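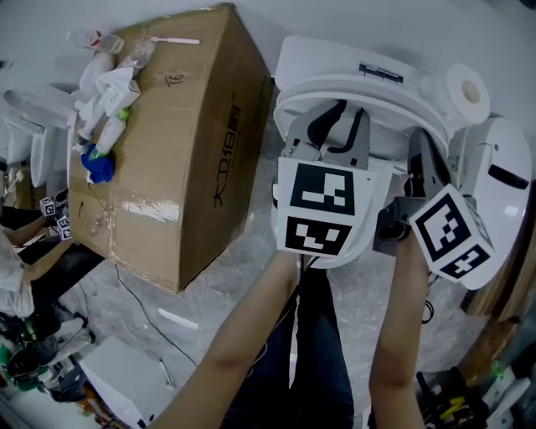
Bathroom task, hand-held gripper on the rim of the toilet. Bottles and toilet paper close by.

CALL FOR PARTICIPANTS — can a machine clean a bathroom yet?
Posted 03/06/2024

Short answer: not well. We want to find out how badly, and where it falls over. Need people who clean, tidy, stack or restock for a living, or just do it at home every week and have opinions.

Firnar is running a household and shop-floor chores study out of our Mivora site. Two streams. Home stream is bathrooms, kitchens, laundry. Shop stream is shelves, returns, boxing up. You pick one, or do both if your wrists are up to it.

What you'd be doing
Chores, mostly, with a hand-held gripper in each session instead of your fingers. Pick up a bottle, put it back. Wipe, lift, turn, close. Then the same chore bare handed so we can compare. After that you watch the machine have a go and mark it the way you'd mark a new starter on their first day. Be harsh. The Sasus scoring sheet is one page, takes no time to learn.

Bathrooms are the hard one. Slippery plastic, curved china, cloths that never sit the same way twice. Shelves are further along but still slow, and anything in a soft packet is a mess. We are not looking for people who think it's brilliant. Doubters very welcome.

Who we want
— 18 or over
— can kneel and get up off a hard floor, repeatedly
— cleaning, hotel, aged care, retail or warehouse experience is good, none is fine
— no tech background needed, please don't apply with a coding portfolio
— okay with your hands being filmed (faces are kept out, we check before anything is stored)

If you have a wrist or back injury tell us first, there is seated work in the shop stream.

Time and pay
Sessions are two hours with a proper break. $50 a session, paid within 20 days, travel on top if you're coming from outside the city. Most people do 13 sessions over the block but you can stop whenever you like and still get paid for what you've done. Parking out the back, tell the front desk your rego.

Where it's up to
First block finished in January. Results so far: machine got through the shelf chores at a crawl, did poorly on anything wet, and could not be trusted with a full bottle and no lid. Second block adds the Nakajima chore list, which has 330 small jobs on it, some very dull. You won't do all of them. Summary goes to everyone who took part, in plain english.

How to apply
Send us a few lines. Name, suburb, which stream, what days suit, and the one chore you reckon a machine will never get right. No resume. We read the lot and reply to everybody, might take a week or so as its a small team.

Bring closed shoes and wear jeans or trousers you dont mind kneeling in. Gloves supplied, all sizes. Tea and coffee in the kitchen.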